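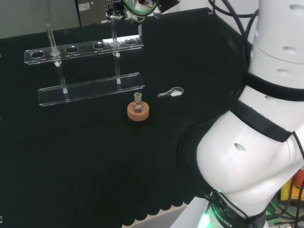

Page last changed: Dec 31, 2020

Robot chemist at Landard: worth the drive?

Members who signed up for the Landard open day got a parking pass, a lanyard and a promise that they would see "the bench of the future." I went as the section's designated grump, a job I have held for a while and intend to keep. What follows is my own view, and the events desk has already told me it disagrees with parts of it.

The firm occupies two floors of the old Kostberg building, which some of you will remember from its printing days. The elevator still has the same temper. Upstairs we were met by Kanyarat Thongdee, who runs the automation group and gave the introduction herself, without slides. I was grateful for that. She talked for a few minutes about the Ultby project, the company's name for its effort to get a robot arm doing routine glassware work: picking up a tube, putting it in a rack, bringing a flask where it is needed. She did not claim it would replace anybody. The brochure on the chairs came closer to claiming it, and I have kept my copy.

The guest list ran to 83 names, far too many for the room, so we were sent through in groups. If you were in the last one, you have my sympathy. By then the coffee was gone and the questions had all been asked.

The setup was small. I had expected a glass booth and a row of machines, and what we got was a table under a black cloth, with one white arm next to a clear rack that had five holes and two test tubes in it. A small round-bottom flask stood on a cork ring close by. Anybody who has worked in a teaching lab would have known every piece of glass there, and I mean that as praise. Too many of these shows use custom plastic blocks that no working chemist has ever touched.

Landard says the arm completed its standard pick-and-place routine 79 percent of the time in its own tests. That figure is on page two of the handout, and I asked about it. Seventy-nine percent of what? Ms. Thongdee answered plainly. A run counts as complete when every item in the routine ends up where it should, with no person stepping in. A run where the arm does everything right except the last tube counts as a failure. Fair enough, and stricter than I had guessed. But the handout does not say how many of the failures ended in broken glass, and when I asked that, I was told the team was "still sorting the categories." I would like to see the categories sorted before anyone in our section signs a purchase order.

Speed is the other sore point. The routine on show is planned for 525 seconds. I could do the same work before the kettle boiled, and so could you. The company's reply is that the arm does not go home at five, which is true, though somebody still has to wash up after it, refill it and come in when it stops at two in the morning. I have been that somebody for a good many "unattended" instruments over the years.
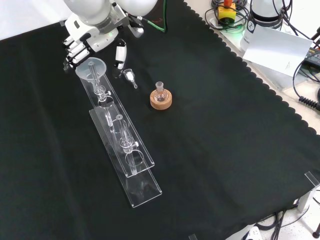
Separations were what I had come for. Moving a tube from one hole to another is a shelf-stacking problem, but running a separation means opening a tap by the right amount, watching a boundary between two liquids and closing the tap in time. My own students needed most of a term to do it well. Landard's stand for this part carries two glass tubes, one farther down than the other, each with a small white stopcock knob on its right side, and a wide frosted funnel at the top. Those knobs are small. I have decent hands and I would want to brace my wrist. The robot hand has several fingers, white and gray, and it looked bulky to me beside that sort of fitting. I asked what tells the arm that the layers have parted, and the answer had a lot of "will" and "plan to" in it. Put that down as work for January and after.

Barnabás Medve, who came with our group from Petrenko, was kinder than I was. He liked that the stand is clear, so a person across the table can follow what is going on, and he liked the plain emergency stop box. He also thinks I am wrong about speed. In his shop the slow part of any job is waiting for a trained person to be free, and he would take a slow arm over an empty chair. We argued about it all the way down in that elevator and I will admit he had the better of it between the second floor and the lobby.

Would I send members to the next one? Yes, with conditions. Read the handout beforehand, bring a question about breakage, and do not let the brochure do your thinking. The next open day has 60 places, which should make the room bearable. Names go to the events desk in the usual way, and please say whether you need a parking pass, as the lot behind the building is shared with the dentist and they do tow.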